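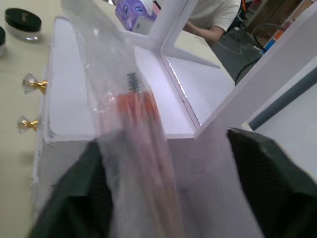
How to Put a Linen Cupboard in Order

By Harsh Shukla

A linen cupboard is usually a small place, but it collects very many things. Sheets, towels, tablecloths, old curtains and one pillow that does not belong to any bed. When I moved to my apartment in Dolbridge I had a cupboard with 3 shelves and I could not close the door of it. The method I describe needs one free afternoon and does not need new furniture.

What you need

A measuring tape, a pencil, some paper labels, a damp cloth and a dry cloth. Two large bags for the things you will give away or cut into rags. Please do not buy baskets yet. I bought mine first, and they were 2 inches too deep for the shelves.

Step 1. Empty the cupboard completely

Put everything on a bed, not on the floor. Wipe the shelves with the damp cloth, then with the dry one, and leave the door open while you work on the next step. If the shelf has a smell of old wood, leave it open until evening. Linen takes a smell very quickly and gives it back slowly.

Look also at the wall behind the shelves. A dark stain in a corner can mean moisture, and in that case you should find where it comes from before you put any textile back.

Step 2. Make sets for each bed

Place the sheets in sets: one fitted sheet, one flat sheet and the pillowcases. For each bed I keep two sets in the cupboard and one on the bed. For guests I keep one set only. My neighbor Sheila Kettle keeps four for each bed because she has small grandchildren, and for her it is the correct number.

Sheets which have lost their partner go in a separate pile. Wait with this pile until the end, because often the partner is found inside another sheet.

Step 3. Fold a fitted sheet

Many people roll it like a ball. It is possible to fold it flat, you only need to practice it a few times.

Hold the sheet inside out by its two corners on the short side, one hand in each corner. Bring the right hand to the left and turn the right corner over the left one, so that they sit one inside the other. Take the next corner that hangs down and put it over these two. Do the same with the last corner. Now lay the sheet on the bed, with the elastic facing up, and fold the elastic edges to the inside until you see a rectangle. Fold the rectangle in three by the length, and then in half.

Put the folded sheets and one pillowcase into the second pillowcase of the same set. The set stays together, and when you change the bed at night you take only one package.
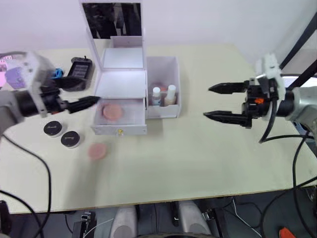 Makeup organizer with an open drawer on a white tabletop.

Step 4. Sort the towels

Separate them by size and not by color. Bath towels take the most space, so fold them to the depth of your shelf. Measure the depth, subtract one inch, and this is the length of your folded towel. Put the fold toward the front. In this way you can pull one towel out and the others do not open.

Thin towels with holes are still good as rags. Cut them at once, the same day. If you keep them whole, they will return to the pile — I know this from my own cupboard.

Step 5. Choose the shelf

The shelf at the height of your chest is for the things you use every week. In most homes these are bath towels and the sheets for the main bed. On the bottom shelf put heavy things, such as blankets. The top shelf is for tablecloths and winter covers which you take down one time in a year. Mine come down in January.

Do not fill a shelf up to the next one. Leave a space the size of your hand, flat, above each pile.

Step 6. Label the edge

Write the label for the shelf, not for the pile. "Main bed", "Guests", "Bath". Use a pencil, since in the first month you will probably change something. I asked Latrice Dvorak, who shares the cupboard with me, to put away the laundry without any explanation, and she put the hand towels under "Guests". So I made a separate label for them.

Common mistakes

Putting away linen that is still a little damp. It must be cool and fully dry.

Using plastic boxes with tight lids for cotton. A cotton bag or an old pillowcase is better for long storage.

Always taking the set from the top of the pile. Put the washed sets at the bottom, and then all of them will be used equally.

If your cupboard is deeper than your arm, put a second row behind with the blankets only, and write on the label that they are there.

Contact us | Copyright Skirkura Home Pages | Back to top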